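We got to the Kelta record fair in July, an hour after the doors opened at 10am. Entry was 6 euros. The hall is an old tobacco store on Vasilakis street and holds 42 dealers, most of them selling Greek pressings, with a good deal of rebetiko and laika and one long row of jazz.

Marina Chrysikopoulos runs the listening room at the back. She played us both sides of a Dastar single from the late sixties, a bouzouki group trying out a bossa nova beat. The B side is the better one. Her own collection stands at 558 singles, and she keeps a handwritten list of the studio players on each.

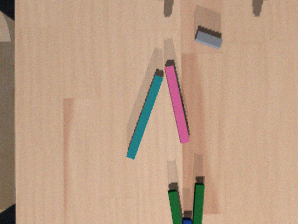

*A teal bar and a small grey block on a light wooden tabletop.*

At noon Lambros Kontogiannis gave a talk on Pledaleck, the label he worked for as a sound engineer. They pressed 2000 copies of most albums and rarely went back for a second run. He said the singers were paid by the session and the horn players often went home without their names on the sleeve. He took questions for half an hour, mainly on microphones.

Prices were fair on the common records and steep on anything with a picture sleeve. I bought two LPs and a songbook. Food is sold in the yard, cash only. The last bus back to town leaves at 7pm from the stop by the church.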